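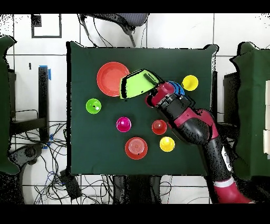 Green cloth, arm over the blue cup.

Home Notebook Awards data Contacts

29 March 2022
Jae-hoon Yeon

Clisham bursary, second pass on the eligibility check

Picked up from the January run. Lindon export has 2,349 rows, one per application, not one per applicant. Anyone who applied to both the travel and the maintenance strand appears twice, with the same applicant number but sometimes a different spelling of the home institution. Matched on applicant number only this time and ignored the name fields.

After removing withdrawn and incomplete forms: 586 applicants for the maintenance strand. Travel strand not touched yet.

Household income rule as coded: use the figure on the tax statement, fall back to the self-declared figure if the statement is missing. The old script did this the wrong way round for students from Prerkside, where the column order differs. Fixed by reading columns by header. The header has a trailing space in the Prerkside file — strip before comparing.

Reran. 22 applicants change status, 16 of them from ineligible to eligible. The other six go the opposite way and need a person to look at the statements before any letter goes out. List saved next to the export, sorted by applicant number.

Currency conversion left as it was, single rate for the whole intake. Zou wants the rate on the date of each statement. Possible, but the guidance sent to applicants quotes the single rate, so not changing it mid-round.

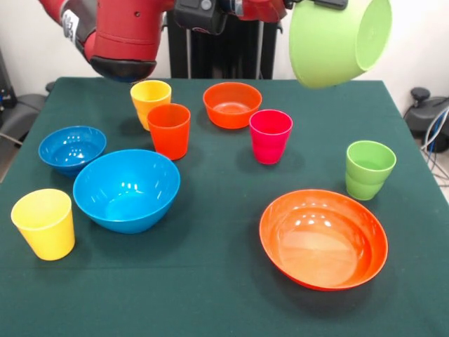
Renewals

Second-year holders should skip the income test and only need the progress form. The script tests them anyway and then overrides the result, so the log shows a fail followed by a pass. Harmless to the award but confusing in an audit. Move the renewal check above the income block.

Deferred holders: status code D is not in the lookup table and comes through blank. Treated as renewals for now. Check with Zou whether a deferred year counts towards the three-year limit; the scheme rules say "years of funded study", which I read as no.

To do
- travel strand, same header fix
- add code D to the lookup
- rerun the January file with the new script and keep both logs

Get new notebook entries by email. Enter your address to subscribe.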